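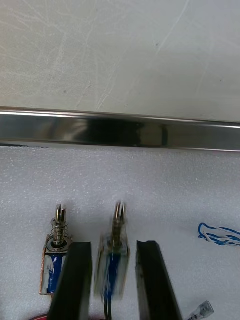

# How a Robot Arm Learns by Being Shown

A robot arm has motors, joints, and sensors. It does not come with any idea of how to pick up a small part. Somebody has to give it one. One way is to write a program, line by line, that states where each joint must go. Another way is to show the arm the job. This page is about showing.

## The job

At the Gravmont workshop, the arm handles solenoids. A solenoid is a coil of wire with a metal rod, called a plunger, in the middle. When electricity flows through the coil, the coil becomes a magnet and pulls the plunger. When the electricity stops, a spring can push the plunger back. Solenoids are used in door locks, vending machines, and pinball tables.

The solenoids at Gravmont have blue coils inside open metal frames. The spring sits around the plunger, and the tip of the plunger has a slot in it, like a tiny fork. The parts rest on white foam. The arm has to take hold of one part without knocking over the part next to it.

## Showing by hand

In the first method, a person holds the arm and moves it. The motors are set so that they hold up the weight of the arm but do not fight the person. This is called **kinesthetic teaching**. "Kinesthetic" means "to do with the feeling of movement."

While the arm is being moved, a computer saves the angle of every joint, 30 times each second. A list of angles saved this way is called a recording. If the computer sends the same angles back to the motors, the arm repeats the movement.

The method is simple, but the person's hands and sleeves can get in front of the camera. Small movements are also hard to make when you are pushing something heavy.

## Showing by remote control

In the second method, the person does not touch the working arm. There are 2 arms: a leader and a follower. The person moves the leader, which is small and light. The follower copies it. This is called **teleoperation** – "tele" means "far," although the person may be sitting at the same table.

Abdelghani Ouali teaches the follower at Gravmont. His leader arm has a handle that he squeezes to close the gripper. He cannot feel the solenoid through the handle, so he watches the gripper fingers and the part between them. A camera near the gripper gives a close view. When something moves fast, it looks blurred to the camera, while a part that is standing still looks sharp.

## Why one showing is too few

A single recording works only if every part is in the same place each time. If a solenoid is moved by the width of a finger, the gripper may close on air.

For this reason the task is shown many times. Ouali made 39 recordings of one pickup, and the starting position was changed a little for each. He threw out one recording in which the part was dropped. The other 38 were used for training.

In training, a computer program compares what the camera saw with what the arm did next. It adjusts itself until its own guesses are close to the person's moves. Then the arm can try a position that was not in any recording.

## Words to know

- **Gripper:** the part of a robot that takes hold of things.
- **Joint:** a place where the arm bends or turns.
- **Plunger:** the rod that slides in a solenoid.
- **Recording:** the saved list of movements from one showing.
- **Teleoperation:** moving a machine by remote control.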